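Questions about the Dunimitz bagging study

14 November 2022 is when the first version of this page went up.By the Kasholm handling group
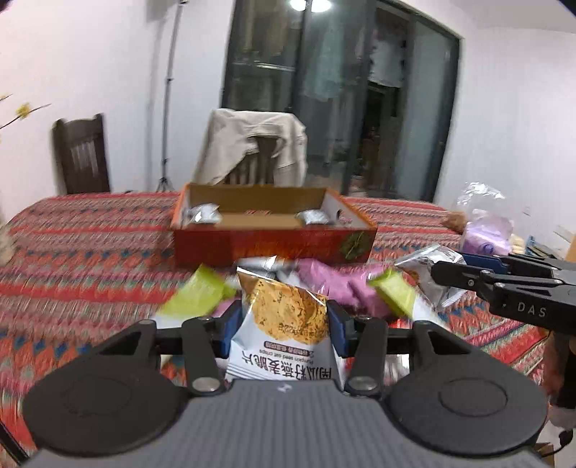

The Dunimitz study asks whether a two-finger robot gripper can learn to move soft packaged food from demonstrations given by people, with no robot present while the demonstrations are made. A person works with a gripper in the hand, and the camera on it records what the fingers do. Crisp bags were the hardest goods we tried. A bag like the one of pumpkin seed oat crisps, held upright between the blue finger pads, gives the camera very little to go on once it is gripped, as it hides much of what lies behind it. The other packets are in a pile on a zigzag blanket, with the open orange box beyond them, and the policy has to keep track of both with a bag in the way.

What is the main result?

The policy trained on the full set of 832 demonstrations placed the right item in the box more often than the policy trained on a random quarter of them. We expected that. The less expected part was that adding demonstrations from new rooms helped more than adding the same number from rooms we already had. The gain was largest for foil and shiny plastic, and small for rigid cartons.

How many places were used?

The demonstrations come from 14 rooms, all of them lived in or worked in. We used beds, tables, floors and one window seat. We did not change the lighting or clear the background before recording. A laboratory bench was used for testing only.

Why soft packets?

Most earlier work in our group used blocks, cups and tins. These keep their shape when held, so the grip can be planned from one good view. A packet folds, slides and turns in the fingers. It may also be lying under another packet. We wanted a task where the plan has to be corrected part of the way through.

What does the policy take in and give out?

It takes in the camera picture and the opening width of the fingers. It gives out a short run of movements for the wrist and a target width. It carries out the first part of the run, looks again and makes a new one. There is no separate step that names the object or reads the label.

Do two grippers make a difference?

For some packets, yes. With two hands, one gripper can move the top packet aside while the other takes the one below. Of the 832 demonstrations, 202 use both grippers. We train these as a separate policy at present. A single policy for both cases was tried and was worse at each of them, and we do not yet know whether this comes from the small amount of two-handed data or from the way we line up the two recordings in time.

How was it tested?

We ran 40 trials for each policy on the robot at Kasholm, using packets that did not appear in the training data. The starting pile was rebuilt by hand from a reference photograph before each trial. A trial counted as a success if the chosen packet ended fully inside the box and no other packet had left the table. Dropping a packet and picking it up again was allowed.

What goes wrong most often?

The most common fault is picking up two packets at once, usually when a thin one is stuck against the back of a thicker one. The camera cannot see the second packet, so the policy carries on. The next most common is letting go too early, with the packet resting on the rim of the box. Crushed contents were not scored, but we did note them, and heavy closing was more frequent with small packets.

Can I use the data?

The single-gripper part can be requested through the Antwi archive. You will get the recordings, the finger widths and the camera calibration for each session. The two-handed part is still being checked for timing errors and will follow in January.

Does it work on other robots?

We have tried one other arm, at our partner laboratory in Cundorari. The fingers and the camera mount were the same as ours. The policy ran without retraining, though it was slower near the edge of the arm's reach. We have not tried it with different fingers and would expect it to need new demonstrations.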